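Section 4. Setting up the arms for soft surfaces

If you've come straight from Section 3 your arms are bolted on, the cables are run, and both grippers open and close when you ask them to. Good! Get yourself a drink. This section is the fiddly one, and I've rewritten it twice after Erdal Tokgöz tried to follow my first version in his spare room and sent me a page of very fair complaints.

I'm assuming the two-arm Saduditz build with the Jokwood control board. If you're on the older Drumton board the menus are in a different order, but the names are the same, so poke around until you find them.

4.1 What you need

The finished robot, on its base, with the brakes on
The stop button on its long lead, within reach of your hand (your hand, not the robot's)
A bed, sofa or thick rug
A few thin, light things to pick up
The hex key from Section 2

CAUTION: Keep fingers, hair and pets away from the arms whenever the motors are live. The shoulder joints don't know you're there, and at full current they will happily pin your wrist against a bed rail.

4.2 Parking and homing

1. With the motors off, roll the base up to the side of the bed until it just touches, then back it off by the width of two fingers.
2. Put the brakes on again. I forget this every single time.
3. Lift both arms by hand so the grippers are well clear of the covers.
4. Switch on and wait for the steady light on the board.
5. Choose HOME BOTH from the arm menu. The left arm moves first, then the right.
6. Check your cable loops. They should hang loose on the outside of each arm, with enough slack that you can turn the wrist all the way over without anything pulling tight.

Note: if an arm stops partway through homing and the board beeps, it's nearly always a connector at the elbow that isn't pushed all the way in. Power off, push, try again.

4.3 Finding the surface height

On a table you measure the height once and you're done. A mattress gives, and a duvet gives even more, so we let the arm feel its way down.

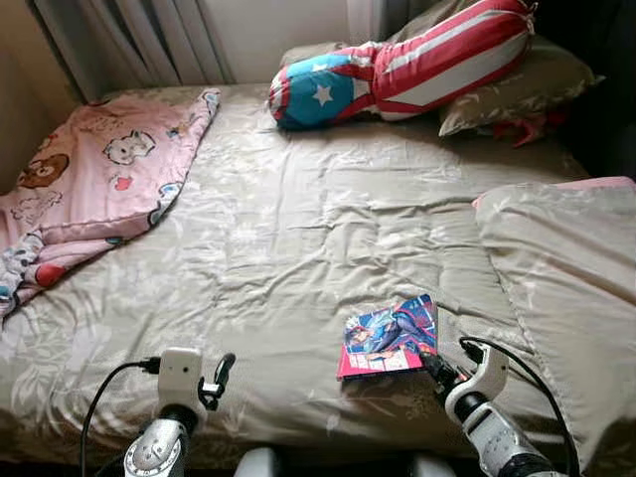 Contact force is the setting that matters most in this whole section, and the factory value is much too high for bedding. At 500 (the board doesn't give a unit, it's just a number on a slider) my gripper went down into the mattress like it was digging for treasure. I run it at 16 now, and Tumelo Baloyi, who has the same arms in our shared workshop, gets by with 9 on a sofa cushion. For practice I like a comic book on the duvet, down between the two arms where both can get to it, and I bring the black fingers of the right gripper in at the lower right corner. Wrinkles in the cover are fine, so don't smooth everything flat first, or you'll end up with settings that only work on a freshly made bed.

1. Open the TOUCH menu and set contact force to 16.
2. Set approach speed to SLOW.
3. Drive the gripper to a bare patch of cover and press PROBE. The arm goes down, feels the surface, and backs off.
4. Probe a second spot near where your object will be. If the readings are far apart, you've hit a fold, so pick another spot.
5. Press SAVE SURFACE.

CAUTION: Don't probe on top of a pillow or a folded blanket. The board takes whatever it finds as the height of the whole bed.

4.4 First pick

1. Lay the object down a little crooked. A perfectly square one teaches you nothing.
2. Bring the fingers to one corner, opened just a crack.
3. Nudge forward in small steps until the lower finger slides under.
4. Close at SOFT grip and lift a hand's width.
5. Hold for a slow count of five, then set it down again.

If the object scoots away from you, park the other gripper against the far side as a stop. If the finger digs in and drags the cover along with it, lower the contact force by 2 and probe again. Expect around a dozen tries before it feels natural (I had more, and some bad language).

Once you've got three clean lifts in a row, save the profile under its own name. Mine is called BED. Leave the table profile alone, you'll want it back in Section 5 when we get to the wrist calibration.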